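Clasberg Residential Services
Facilities Support: Ticket Record
Ticket number: 1380
Site: Flirkside Apartments, shared laundry room
Category: Online booking and payment
Priority: Medium
Status: Closed
Opened: 21 November 2021

Summary of report
Residents are unable to reserve laundry times through the Yimer resident portal. The booking page loads and accepts a login, but the calendar shows every slot as taken. Residents who try to book by phone through the front office are told that the same slots are open. Several residents also report that laundry credit was deducted from their account with no booking confirmed.

Environment
Portal: Yimer, resident edition
Payment processor link: Dumcombe account service
Building code in portal: 121
Affected users: all residents assigned to building code 121
Unaffected users: residents of other Clasberg properties, office staff using the administrator view

Initial review
Support signed in with a test resident account assigned to building code 121. The fault was reproduced on the first attempt. All laundry slots were shown in gray with the label "Reserved." The administrator view for the same dates showed most slots as open. Clearing the browser cache made no difference, and the result was the same in two other browsers and on a phone.

The front office was asked whether the laundry schedule had been edited recently. The office confirmed that opening hours had been extended in August and that no later change had been made by staff at the site.

Troubleshooting steps

Step 1. Checked portal service notices. No outage was listed for Yimer or for the Dumcombe account service.

Step 2. Checked resident permissions. The test account was moved to a different building code and was able to see open slots at that building. It was then returned to code 121 and the fault came back. The fault is therefore tied to the building record and does not depend on the user account.

Step 3. Reviewed the building record. The equipment list for the laundry room contained duplicate entries. Each washer had been entered once under the old schedule and again under the extended schedule. The resident calendar reads both entries and treats a time as open only when both are free. The old entries had been set to "Closed," so no time could ever appear as open to a resident.

Step 4. Compared the equipment list with the site file. The entry type for the washers was confirmed as front-loading and the duplicates were marked for removal.

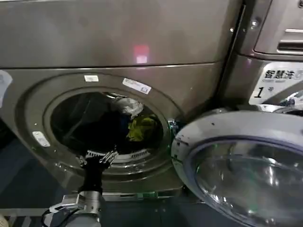
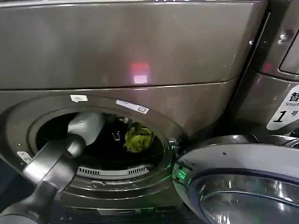 Front-loading washer, door opening and upper panel.

Step 5. Removed the duplicate entries and saved the building record. The resident calendar did not update. A manual refresh was requested from the Yimer help desk, which replied that the calendar index is rebuilt every 600 seconds and that a refresh could not be forced from the customer side. Support waited for the next rebuild and signed in again with the test account. Open slots were displayed correctly.

Step 6. Placed and canceled a test booking. A confirmation message was received by email. The booking appeared in the administrator view and was removed after cancellation.

Credit deductions
The transaction log showed 6 deductions without a matching booking. In each case the resident had used a saved link to an older booking page, which still allowed payment to go through before checking whether a slot was free. The older page has been disabled and now sends residents to the current calendar. Refunds were submitted through the Dumcombe account service and posted to the residents' laundry credit. No resident needs to file a separate claim.

Message sent to residents
"Online laundry booking at Flirkside Apartments is available again. If you saved a link to the booking page, please delete it and open the calendar from your portal home screen. Bookings made by phone through the front office remain valid and do not need to be entered again. Any credit taken without a confirmed booking has been returned to your account."

Cause
Duplicate equipment entries created when the opening hours were extended. The portal does not warn the user when an equipment entry overlaps with an existing one.

Follow-up
The instructions for changing laundry hours have been revised. Staff are to edit the existing entry and must not add a new one. A request for an overlap warning has been filed with Yimer and is tracked separately. Other Clasberg building records were searched for duplicate laundry entries and none were found.

Resolution code: Configuration corrected
Reopen instructions: Reply to the closing email and keep the ticket number in the subject line.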